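Cukden cell review, second session
Saturday, 9:30
Present: Da-eun Lim (chair), Da-eun Ha (notes), Jin, one representative from Starumel

1. Notes of the first session accepted with one correction: the service quote is per year, per cell.

2. Handling of thin goods. Lim went over the two-arm hold on face masks, one gripper at each end and the body kept taut between them. Ha asked whether grip force is set per item or per program. Starumel: per program. Lim wants it per item before any order is placed.
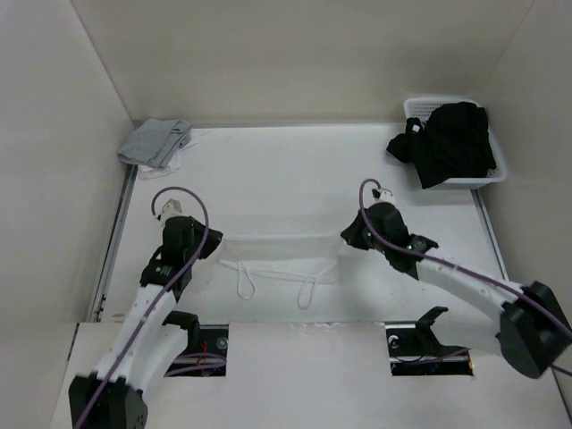
Jin asked for a run of 500 masks with drops logged by arm. Starumel offered 278, the stock on hand. Agreed, remainder to follow.

3. Cables. Spare sensor cables are not in the base kit. Price for a set of 40 requested.

4. Service plan. Inspection falls due every 2,000 hours. Ha noted that the Cleltus offer includes gripper pads and this one does not. Starumel to reply in writing.

5. Decision on purchase deferred.

Actions: Jin, drop log format. Ha, side-by-side of the two service plans. Lim, grip force request.

Closed 10:45.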